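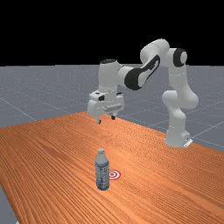
Gourde ou bouteilles sur une rando de trois jours ?

noemi_d
Salut tout le monde ! Je pars avec ma sœur faire la boucle de Junville, trois jours, deux nuits en refuge, et on se dispute déjà pour l'eau (ça promet). Elle veut acheter un pack de petites bouteilles au supermarché et basta. Moi j'ai ma gourde inox Bremiler, 328 grammes à vide sur ma balance de cuisine, et je l'adore, mais à la montée je la sens bien. Vous faites comment, vous ? Et est-ce qu'on trouve de l'eau entre le premier refuge et le col ?

barrett.a
Ta sœur a raison, désolé ! Une bouteille du commerce ne pèse presque rien, ça se glisse dans la poche latérale et si tu la perds tu ne pleures pas. J'ai fait toute la boucle en juillet avec deux bouteilles d'un litre et demi, les mêmes du début à la fin, remplies au refuge chaque matin. L'inox c'est très bien au bureau.

Nabila_K
Pas d'accord avec barrett.a sur les bouteilles jetables. Les miennes finissent toujours par prendre un goût de plastique au soleil, et le bouchon lâche au pire moment - en général sur le duvet. Je suis passée à une poche souple avec tuyau il y a deux ans et je bois beaucoup plus, par petites gorgées, sans m'arrêter. Par contre le nettoyage, pfff. Si tu oublies de la faire sécher tu le regrettes à la sortie suivante.

barrett.a
Le tuyau, parlons-en. Tu ne sais jamais ce qui te reste, et tu te retrouves à aspirer de l'air à une heure du refuge. Avec une bouteille transparente je vois mon niveau, point.

Nabila_K
Il suffit d'ouvrir le sac à la pause, hein. Ça prend vingt secondes !

skye_j
Pour répondre à la question sur les sources : il y a une fontaine au hameau d'Uibo, juste après le pont, à droite de la chapelle. Ensuite plus rien jusqu'au col, qui est à 2 463 m quand même. Le ruisseau marqué sur la carte était à sec quand j'y suis passée. Remplis tout à Uibo, même si tu crois avoir assez. Et prends des pastilles au cas où, il y a des moutons partout là-haut.

noemi_d
Oh merci skye_j, c'est exactement ce que je cherchais ! Je n'avais même pas repéré la fontaine. Du coup tu portais combien de litres à partir du hameau ?

skye_j
Deux et demi, et je suis arrivée avec un fond. Mais je bois peu et il faisait frais. En plein cagnard je monterais à trois.

desmontoya
Trois litres par personne, pareil. Mon compromis : la gourde rigide pour le thé du matin (on peut y verser du chaud, essayez donc avec une bouteille de supermarché) et deux bouteilles légères pour le reste. Mon sac de 34 litres avale tout ça sans problème. Sinon, pensez à appeler le refuge de la Rotura avant de partir, le gardien m'avait prévenu que le robinet extérieur était coupé certains soirs.

barrett.a
Bon, le thé chaud, je te l'accorde. Pour le reste je ne bouge pas.

noemi_d
Merci à tous ! Je crois qu'on va partir sur la solution de desmontoya, comme ça chacune gagne un peu. J'appelle la Rotura demain et je vous dis pour le robinet.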